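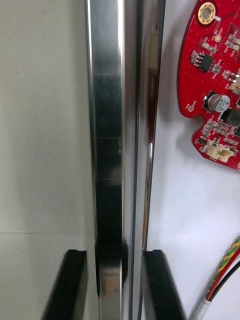
A polished stainless-steel bar, close up.

August 17, 2018 — by Elis Samuel
Last updated: August 17

I've been hanging kitchen towels on the Molleo rail since May and I'm smitten! It's stainless, 44 cm long, and comes with 2 brackets and a bag of screws (mine had a spare, thank you Wirkik). Putting it up took me 12 minutes, plus a long hunt for the drill bit.

Fingerprints do show — a dry cloth gets them off. I wouldn't use steel wool on it, ever. My neighbor Somkiat bought the Traltis one, which is cheaper but wobbles when you grab a wet towel.

Hooks are sold separately. The black ones are back in stock.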